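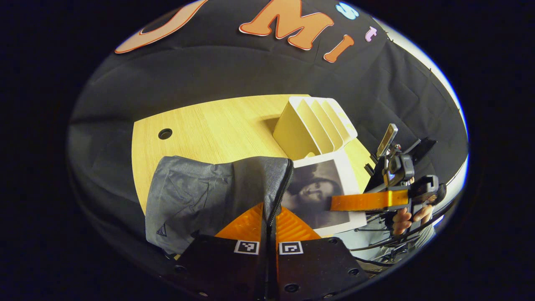

3. Operating rules for two-gripper recording

The rules below were drafted in July and applied to all 102 recordings in the Skondwood set. They cover the hand-held grippers only; the fixed arm is treated in the Triltombridge annex.

3.1 Before recording
Both finger markers must be clean and readable. Cables are led towards the operator and must not cross the work area.

3.2 Zipped items
A pouch is gripped by the zip or by the fabric next to it. One gripper holds and the other pulls — the roles are not exchanged during a recording. Flat items such as cards may stay on the table and are logged as background objects.

3.3 Stopping
The operator stops if a marker is hidden for more than 2 seconds, or if the grippers touch. The recording is kept and marked as a fault.

3.4 Results
Of the 102 recordings, 33 were marked as faults. Most came under the marker rule, which may be too strict for work on soft fabric. A limit of 3 seconds is proposed for the next version.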